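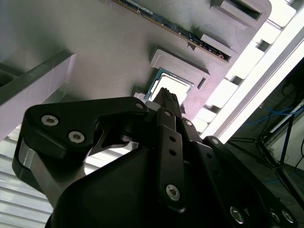 Reworking the parts panel on the Nillau cell

The cell has one job: take a CPU and a memory stick from printed holders on a panel and put them into a desktop board that is still in its case. The arm is a Kestow with the standard two-finger gripper and a small camera at the wrist. I look after it, and in April I spent most of my evenings on the panel. These are my notes, mainly so that I don't repeat the work in a year.

The old holders were cut to a tight fit. The parts sat straight, but the fingertips had nowhere to go, and the gripper would lift the whole holder before it let go of the CPU. I reprinted them with low rims and left the CPU recess shallower on the side where the fingertips come in. The memory holder kept its raised lip. It only has to support the end of the stick, and the lip stops it from leaning.

Print settings did not matter much. Hole position did. My first batch was off by the width of a pencil line, and that was enough to put one fingertip on top of the heat spreader when it should have been beside it. I drilled the panel again from a paper template and threw the batch away.

Gripper

The fingertips are serrated and will mark a heat spreader if the force is set high. The supplier's default was 184 on the controller's scale. I went down in small steps and stopped at 156. Below that, the CPU rotated slightly during the lift. All of this was done with a scrap CPU, and I would not do it with any other kind.

The finger links work loose. Each pivot has a small screw, and if one backs out even a quarter turn, the tips stop meeting evenly. I check them with a hex key before each session and put a paint mark across the head and the plate after tightening. A broken mark is easier to spot than a loose screw.

Setting the approach to the board

I do this part at reduced speed, with one hand on the stop button. The order I use now:

1. Power off the PC at the wall and hold its power button in for a few seconds.

2. Fix the case to the table so it cannot slide. Any movement after this point means starting over.

3. Move cables away from the path. The wrist is wider than the fingers, and it will find a cable long before the fingertips reach the board.

4. Teach a point high above the board, clear of the case walls and any expansion card. Every move in and out passes through it.

5. Lower by hand jog toward the area below the memory slots, with the slots empty. Stop well short and check clearance on both sides of the gripper — the camera view hides the bottom of the housing, so look from the side as well.

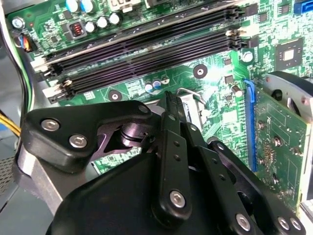
6. Save the point, go back up to the high one, and repeat the move 2 times at low speed before trusting it.

7. Only then raise the speed. I stay at 70 percent. Faster than that, the table shakes enough to upset the parts on the panel.

What is left

The holders need a better way to come off the panel. At present they are screwed from behind, and changing one means reaching around the rail with a short driver. I have a set of Esposito quarter-turn fasteners that might fit, but the heads are tall and could foul the fingers.

I also want to replace the Britum cable clips at the base of the arm. They hold well enough but open if the cable is pulled sideways, and I have closed the same clip more times than I want to write down. The new ones will be bolted.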